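Notes for the kitchen talk, second half
Elaine Honorato, Brekley family center, February

Start with the Havine handout. Hold it up, read the line about how a play kitchen "teaches healthy eating from the first day." Ask who believes it. Wait. Don't rescue the silence.

My position, said early so people can get annoyed early: I like play kitchens. I bought one. I don't think there is much behind the claims on the box, and I think we repeat them to parents because they sound nice.

What I did at Manzano. We kept notes on the kitchen corner for 14 weeks. 3160 lines in the notebook by the end, most of them very dull (read two or three of the dull ones, people enjoy them). I was looking for anything that resembled a lesson about food. I found a lot of pouring. I found a lot of putting things in bowls and taking them out again. One girl fed the same slice of orange to eight different people and would not let anyone keep it.

Does that teach her to eat oranges? Her mother says no.

Next point is the mix of things on the table. The catalogs sell matching sets, all one size, all one color family. Jadik has a whole page on why the pieces should match, and I can't find a single reason on it that isn't about selling the other pieces. A mixed table is what most of us end up with anyway. Go to the slides, both together, and let them look for a bit before talking.

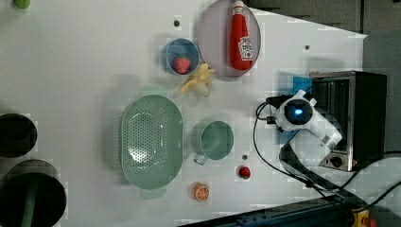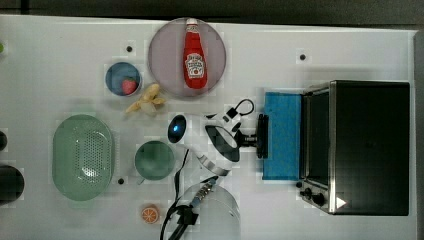 Ketchup on a plate, a strawberry in the blue bowl, the banana close by.

Ask the room: what meal is this? You will get breakfast, you will get a snack, somebody will say dessert. Write them all on the board. Then ask what the colander is for if there's nothing to drain. My guess is that a child will use it as a hat, a bed or a steering wheel before it goes anywhere near a sink, and I'd like to hear from anyone who has seen otherwise.

Ketchup. Spend a minute on this one. I have been told twice by visiting trainers to take ketchup out of the play corner – bad message, too much sugar. I asked both of them what the message was and neither could tell me in a full sentence. Children know ketchup from home. They know what you do with it, and they know you have to ask someone to pass it. If I had to pick between the ketchup and the fruit for getting two kids to talk to each other, I'd pick the ketchup. I can't prove that. It's in my notes often enough that I'd be surprised to be wrong.

The toaster oven. Expect a question about whether anything that looks like a real appliance belongs near small children. Answer: a real one, plugged in, no. A real one with the cord removed, ask your insurance people, mine took a month to reply. Don't get pulled into a long back and forth, there's one of these at every talk.

Size of bowls – skip if short on time. The claim is that small bowls teach portions. The study that gets quoted was about adults and soup. Say that, move on.

Cost slide. Read the price of the full Jadik set out loud, slowly. Then read what I paid at the thrift store. The thrift store pile had a bowl with a chip in it, so remind people to run a finger around every rim before it goes out.

Someone will ask what they should tell parents, then. I tell them their child played at cooking and seemed to like it. If they want her to eat vegetables, I say try vegetables.

Questions until 2, then give the room back. Leave the notebook on the front table for anyone who wants to look through it, and get it back before leaving.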